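Print this page | E-mail this page
Filed under: Grantee updates > Workshop builds

Condeck two-arm build – progress report to Pemico small grants
17 May 2022

Short one this time, we are behind on the write up but not on the work.

Where we are
Simulation side is in decent shape. Robot model loads with both arms and both grippers. Cabinet task is the one we picked in March – doors, shelf rack inside, small table next to it. Still tuning joint limits on the left arm. Camera pose is read straight off the model now, so the room comes out tilted when the torso leans. Left as is for the moment.

Ran 30 trials with the new door hinges. 12 clean, the rest mostly the gripper catching the door panel on the way past. Logs are on the Odukoya drive if you want them.

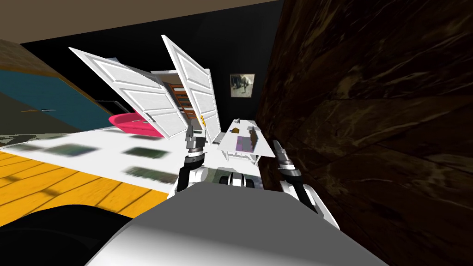 Hardware
Shoulder brackets cut and drilled, second set waiting on the bench. Drarine motor boards arrived, 2 of them dead on arival, replacements ordered. No wiring until those come.

Money
2000 left of the grant. Most of it goes on motors and a proper power supply. No change to the budget lines.

Next
- finish the joint limits
- rerun the cabinet trials with a slower aproach
- bench test one real arm, no gripper yet
- shelf pick, if there's time before the next report

Could we move the site visit back until the boards are in? Any date after that is fine.

Print this page | E-mail this page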